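Resurfacing the craft table, part 2: what to clean before you sand

The table in the back room has an off-white top, and I have put off dealing with it since March. The finish is matte, which hides glare nicely and hides nothing else. Before deciding between a repaint and a deep clean I wanted to know which marks were sitting on the surface and which were in it.

I sorted them by touch first. A fingernail dragged slowly across a mark tells you most of what you need. If the nail catches, it is a scratch. If it slides, it is residue or a stain. The dark specks were mixed: a few lifted with a plastic scraper, the rest did not move at all. The gray smudges mostly came from metal rulers, I think, and those respond to a melamine sponge used damp with almost no pressure. Press hard and you polish the matte paint, leaving a shiny patch that is worse than the smudge.

The left side is the worst part because that is where the cutting gets done. Kauko Koskela told me to put a mat there years ago. I have a mat now.
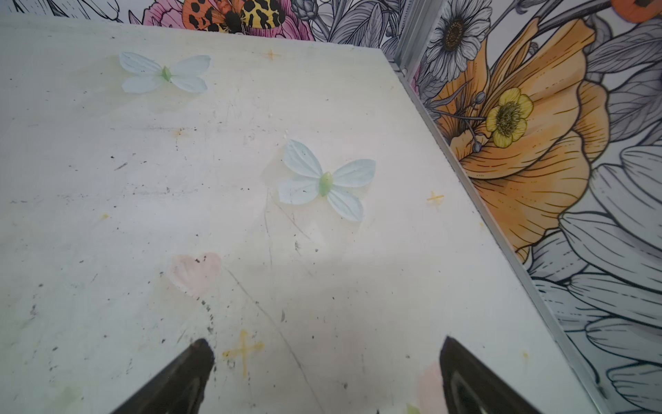

Then there is the question of what the table is for. At present it is mostly butterflies. Pui-shan Wei wants them for a window hanging, the artificial kind in pale icy blue with see-through wings and a green body, and they need a flat surface with nothing sticky on it. Wings like that pick up any residue left on the top. For this reason I did a final wipe with plain water and a lint-free cloth, and let the top dry for the rest of the afternoon before putting anything back on it.

The long curved scratch stays for now. It is thin, gray and shallow enough that filler would stand proud of it, and I would then be sanding a wide area to fix a narrow line. If I repaint, the sequence will be:

Degrease, rinse, dry overnight.
Scuff the whole top by hand with 200 grit on a cork block.
Vacuum, then tack cloth.
Two thin coats with a foam roller, the second at right angles to the first.

I tried 100 grit on a test patch on the underside and it left grooves that showed through one coat.

The faint greenish-yellow tinge toward the upper left I can't account for. It did not shift with dish soap or with diluted alcohol. Reijo Nurmi suspects old varnish coming through, in which case it needs a stain-blocking primer or it will come through again. I have a half can of Galden primer that may still be usable.

The floral mural on the walls will have to be masked where it meets the table. Low-tack tape only, pulled the same day. I will test a short strip in the far corner first.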